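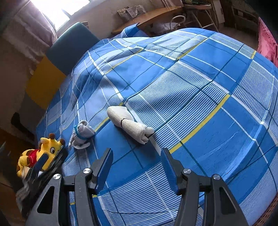 Towel animals get a price tag, and a skeptical crowd

The folded towel figure, once a freebie left on the bed by whoever cleaned the room, is now something you can pay to learn. Usanis, a small company that runs hospitality workshops, has started selling an evening class in what it calls "bed presentation." The first session was held Wednesday at 6 p.m. and cost $226 for the set of classes, towels included.

For that money, students are promised bundles, twists and animals that "transform the guest experience." The company's handout says a decorated bed leads to happier guests and better reviews. It does not say how anyone found that out. Asked for numbers, Jucélia Andrade, who teaches the class, said she was going by what hosts tell her.

"People remember it," Andrade said. "They take a picture, they send it to their mother. You can't put that on a chart."

Maybe so. But a chart would be useful to somebody deciding whether to spend $226.

The work itself is modest. A towel is laid flat, folded in layers, rolled tight and held with a band. The waffle-weave kind suits this better than plush terry, Andrade told the class, as it keeps its shape and doesn't puff out at the ends. The bundle on the practice bed, cream-white with a thin black band around its middle, was neat enough. It was also a rolled towel.

The animals are harder, or at least harder to judge. A small white one beside the bundle was tied across with teal-blue ribbon and had a curled loop on top. Rosimeire Nogueira, who rents out two rooms above her house and had paid the full price, guessed it was a swan. Her neighbor at the table thought rabbit. Andrade said the point was for guests to see what they want to see, an answer that would not get far in most other trades.

There was less argument over the giraffe, a yellow plush toy with brown patches set at the edge of the bed. Usanis suggests adding one soft toy for family bookings. It takes no folding at all, and it was the thing several students said they were most likely to use at home.

Color also came up. The handout recommends plain white bedding so that the towels stand out. The class practiced on blue plaid with yellow bands, and the pale towels stood out on it perfectly well, which makes the advice about buying new sheets look a little hasty. Andrade conceded that plaid was fine "if you commit to it."

Not everyone in the business is convinced. Gervásio Lopes manages a guesthouse and spent years cleaning rooms before that. He did not sign up.

"Every figure is minutes," Lopes said. "If I have a full house turning over, I want the bathroom done and the bed tight. The guest picks up the elephant, dries his hands on it and it goes in the hamper." He added that some guests would rather not think about how much their bath towel has been handled before they use it.

Andrade's answer is that a simple roll goes quickly once a person has the knack, and that animals can be saved for birthdays and long stays. She also advises leaving a second, plainly folded towel in the bathroom for people who don't want to take the first one apart. That is sensible. It also means more laundry, and laundry is not mentioned in the handout.

Then there is the matter of where else a person could learn this. The public library has books on towel folding, and there is no shortage of free videos. Hưng Lương, who took the class with a view to decorating beds at his family's motel, said he had tried a video first and given up.

"I kept pausing it with wet hands," he said. "I like having a person show me." Was it worth the price? "Ask me after the third class."

There are three classes in all. The second covers hanging figures, and the last is given over to seasonal themes, with December getting most of the time. Students who finish receive a certificate from Usanis. The company said the certificate is not tied to any outside license or standard, though the sign-up page leaves that for the reader to work out.

The next set begins once around six people have enrolled. Students may bring their own towels — the fee stays the same if they do.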